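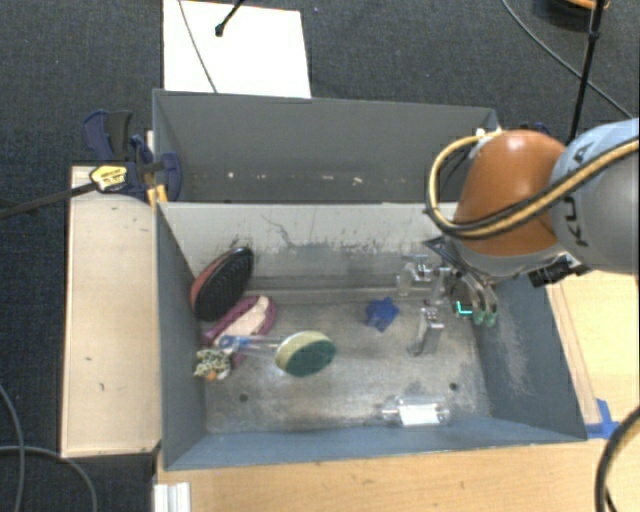
Paint is the wrong way to judge storage equipment, and buyers at Badbridge still do it. A steel bin should be specified by load, wall height and floor thickness. The floor of the gray metal bin at the front is worn, and that says little about remaining capacity. Boltden replaces its bins after 14 months regardless of condition. I would measure the floor at 100 hours of use, record the loss, and scrap on thickness alone — a gauge costs less than one new bin.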